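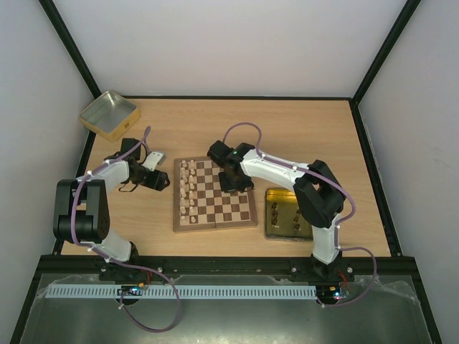
Tamara Antoniuk asked whether ferry stops should count as attractions, given that many visitors to Irnel ride the boat for its own sake. In this release they do not. A stop is listed only if it has a separate sight within walking distance.

Irnel Lake Sights, data card
September - by Holger Nordin
2 comments | 201 shares

The file holds 346 rows, one per garden, villa, lookout or chapel open to visitors on the Irnel shore. Fields are name, nearest stop, opening month, closing month, entry fee and step count from the landing. Fees are for one adult, without discounts.
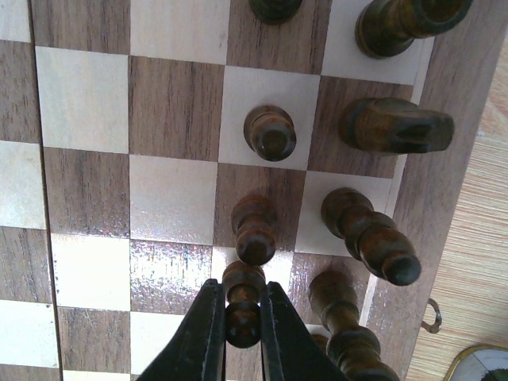
Opening months come from the notices posted at each gate. Where the gate and the printed guide disagree, the gate wins. Sights closed for repair keep their row, with the fee left blank - do not read a blank as free entry.

Known gaps: the Leckie side has no step counts, and two lookouts share one name. The older list had 530 rows and included hotels, so the two files should not be merged on row number.

Corrections go to Lev Vakulenko, with the row name in the subject line.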